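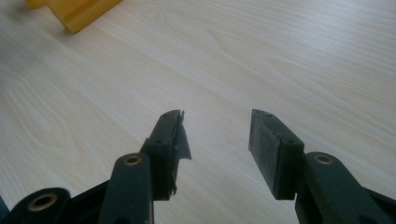

One of the tables at Ilton Hall, ready for the autumn term.

The Thursday soup lunch is back, and thank you for asking

Well, we did say September, and then the boiler had other ideas, so it is a pleasure to be writing at last that the Thursday soup lunch at Ilton Hall is up and running again. Those of you who have been coming since the days when we had two camping stoves and a borrowed ladle will know how much it was missed. I have been stopped in the post office, at the bus shelter and once halfway up a ladder by people wanting to know when it would start, and I was very glad to be able to come down and give a proper answer.

Doors open at noon and we serve until the pans are empty, which has been getting earlier every week! There are always two soups, one of them without meat, and bread from the bakery on Trevaskis Road. Last week's leek and potato went before half past twelve, so if you have your heart set on something do come in good time. The parsnip and apple divided opinion (my own table was firmly in favour) and it will be back before Christmas whether the doubters like it or not.

We still don't charge. There is a tin by the hatch, and if you can put something in it, lovely, and if you can't, please sit down and have a second bowl. Between the reopening and the end of last month the tin took £227, and that has paid for the vegetables, the new stockpot and a very good bread knife to replace the one that wandered off in the spring. If it wandered off to your house, we would be quite pleased to have it back, and no questions will be asked.

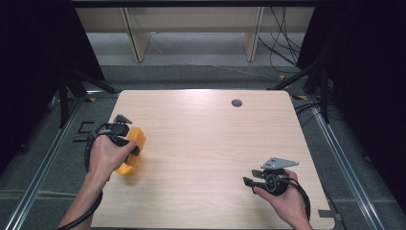

A word about getting here, as the Starnar Lane end is still dug up. The bus is stopping outside the chapel for the time being, and from there it is a short walk along the level path behind the allotments. Please don't try the steps in wet weather. If you'd like a lift, ring the hall by Wednesday teatime and leave your name and where you live on the machine, speaking slowly, as it has a habit of swallowing the first few words. We have three drivers on the list now and could do with another, particularly someone who knows the lanes out towards Rendenel and doesn't mind reversing.

We are also after jars. Any size, clean, with lids that fit. There is usually a little soup left in the bottom of one pan or the other, and several people have said they would like to take a portion home for a neighbour who can't get out. Jars can be left in the porch on any weekday morning. Recipes are welcome too, especially for anything that makes good use of swede, because the allotment holders have been more than generous with it this year and I am running out of ways to disguise it.

The Christmas lunch will be on the second Thursday in December, with mince pies after and carols if the piano has been seen to. You will need to put your name down for that one, so that we know how many chairs to fetch from the loft. The sheet is pinned up inside the front door, next to the lost gloves. Do have a look through the gloves while you are there.

November 2025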